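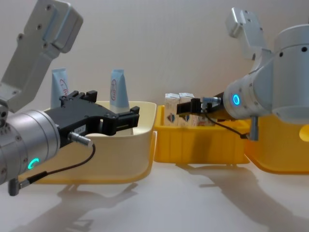 Hello again from the Grotar seed library, and thanks for being so patient with us over the summer! The big news is that we finally have proper borrowing records going, and they look better than I dared hope. As of 23 September 2023 we have 210 members signed up, and 49 of them have already brought seed back from plants they grew themselves. The returns get sorted at the table before they go near the drawers, and I have become very fond of a plain cream plastic bin with rounded corners for that job (seed doesn't hide in a rounded corner, and I can get a cloth right into it). Before this we were using shoeboxes, and I lost a whole batch of lettuce down the flaps of one.

Your grant has mostly gone on envelopes, the drying racks and the germination tests. Chih-ming Yuen ran the tests for us, 30 seeds to a tray on damp paper. Beans and peas came up beautifully. The parsnips were a disaster, but parsnip seed gets old fast and ours had been in the drawer since before I started, so I've thrown the lot out and asked the growers at Pleltmont for fresh.
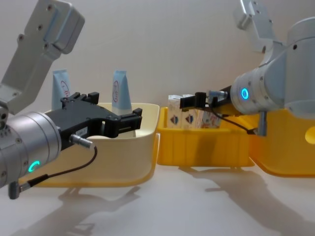

Bins lined up along the wall at the back of the white table.

We've given out 501 packets so far, with tomatoes way out in front. I did promise you a squash workshop and that one slipped – Relu Manole was going to teach hand pollination and then the vines got mildew and there was hardly a decent flower to show people. He's happy to try again next summer. The bean threshing afternoon did go ahead, and we had kids stamping on pillowcases full of pods until well past closing!

Two things I still need to sort out. The labels fade if the drawers get any sun, so I'm switching to pencil. And the spreadsheet can't tell a first loan from a repeat one, which I know you wanted broken out. Emilian Nedelcu is fixing that and I'll send the split figures in December, along with the receipts for the racks. If you'd like to come and see the drawers before then, just call me first so I can have the kettle on.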